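Minlow calls time on three of its smallest funds

I had a quiet start to the week planned, and then the email from Minlow landed just as I was putting the kettle on. The fund manager is closing three of its exchange-traded funds in July, and if you hold one of them (I hold a sliver of one, more on that in a minute) you should have the same letter by now.

The three on the way out are the Minlow Ursu Small Companies fund, the Minlow Rural Credit fund and a currency-hedged bond fund that I'll admit I'd forgotten existed. The Ursu fund is the one people will have heard of. It launched with a fair bit of noise and a very cheerful radio ad, and at last count it had 1262 unitholders. That sounds like a decent crowd until you find out how small most of the parcels are. Put all three together and the lot comes to $46 million, and Minlow says it can't keep covering the running costs at that size.

I rang Radu Enache, who looks after the listed products there, and he was pretty upfront about it. "We gave them a good run and the money didn't come," he told me. "We could have put the fees up, but I don't think anybody would have thanked us." He wouldn't be drawn on whether more closures are coming, though he did say the other 17 funds in the range are "paying their own way". Make of that what you will!

So what happens to your money? You've got two choices. You can sell on the exchange like normal, right up until the last trading day, and pay your usual brokerage. Or you can sit tight, and Minlow will sell off what's in the fund and pay the cash into whatever bank account the registry has for you. The second way costs you no brokerage, but you wait longer for the money and you don't get to pick the price. Either way it counts as a sale for tax, and with the date falling in July it lands in the new financial year, so have a think about which year you'd like any gain or loss to turn up in.

The registry is Unier, same as before. Gheorghița Bogdan on their investor desk asked me to pass on that a surprising number of people have an old bank account on file – or none at all – and that payments can't go out until it's fixed. You can update it online in a few minutes. I checked mine while I had her on the phone and, yep, it was the account I closed two banks ago.

Not everyone is happy. Joaquín Herrera, a financial planner I've pestered for quotes more times than I should have, has a handful of clients in the rural credit fund and reckons the notice period is on the short side. He's also worried about the spread. When a fund is on its last legs the gap between the buying and selling price can stretch out a bit, and somebody selling a parcel of 1000 units at the wrong moment could give away more than the brokerage they were fretting about. His tip is to use a limit order, stay clear of the first few minutes of trading and have a look at the published net asset value first.

Rival manager Flurnunari has already been on to me, of course, to say its own small companies fund is open for business and slightly cheaper. I'm not going to tell you to swap. I haven't decided what I'm doing with mine yet, and I'd like to read the full closure notice properly before I do anything.

Minlow is running a phone-in for unitholders before trading stops, and the details are in the letter. Radu tells me he'll be taking the questions himself. I'll be dialling in and will write up whatever comes out of it. 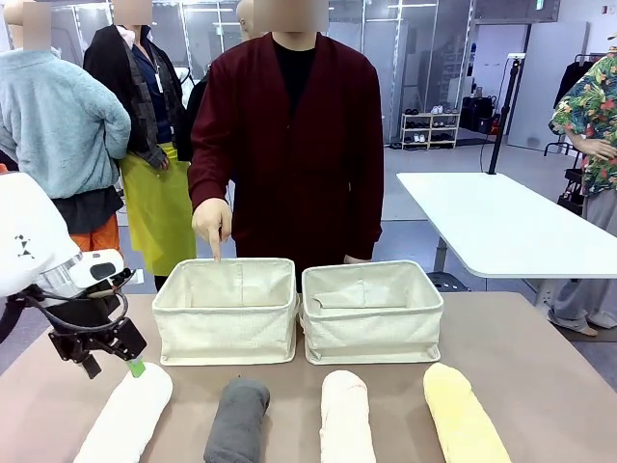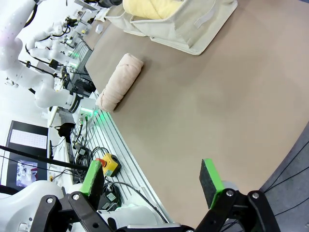 A rolled towel on the tabletop, in both photos.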